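Review: the Jurnlow head-mount recording kit, after one season of use

Posted September 1, 2025

We bought the Jurnlow kit in April to collect demonstrations for a tidying policy. The job is simple on paper: books and flat items from one table go into a desktop file organizer on the next. We now have 203 usable episodes from it, so I think I can say what it does well and what it doesn't.

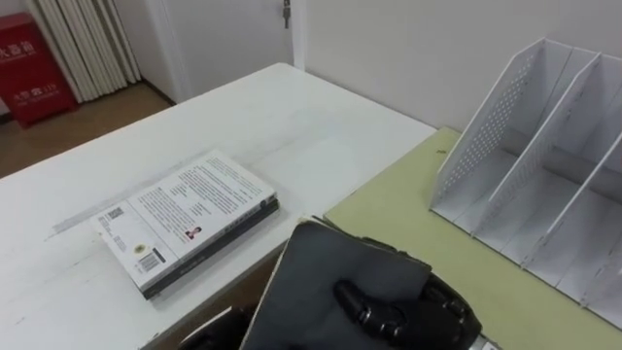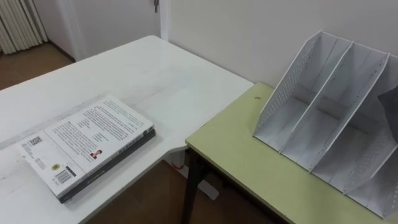
Two views from the book and organizer task. The gripper is in the first one only.

What you get is a head camera with a bracket, a sync box, a foot pedal for marking the start and end of an episode, and the Marras software for sorting and labeling afterward. Setup took Kyriaki Zervas and me most of a morning. The bracket instructions skip a step – you have to loosen the tilt screw before you fit the collar, or it won't seat.

The view is wide enough. From head height we get both tabletops and the organizer, and a fair amount of the room, with no second camera needed for this task. Small print on a book cover comes out as texture and can't be read, but our policy doesn't need it. If yours has to pick a book by title, look at something with more resolution.

Dark objects are the weak point. A dark gray folder or board against black fingers is hard to separate, and the labeling tool's automatic outline merged the two again and again. Huguette Poulain redrew those by hand. White on white was better than I expected. The organizer has perforated panels and stands near a pale wall, and the outline tool still found the divider edges in most episodes.

The pedal is good. It clicks firmly and I have had no double triggers. The sync box drops its connection if the laptop goes to sleep, and the episode in progress is lost when that happens. We lost 7 this way before Stelios Theodorakopoulos changed the power settings.

Marras is fine for sorting. You can tag episodes by start layout, which matters to us. We want the stack of books at different angles and the organizer shifted a little between runs, and the tag list shows which layouts are short. Export is slow. A batch of 90 episodes ran through lunch and past it.

Compared with the Parkico rig we used before, it is lighter on the mount and the files are easier to handle. The Parkico had better color and a longer cable. Its software was worse in every way.

Good: wide view, solid pedal, layout tags
Bad: dark-on-dark outlines, sleep bug, slow export, short cable

I would buy it again for tabletop work.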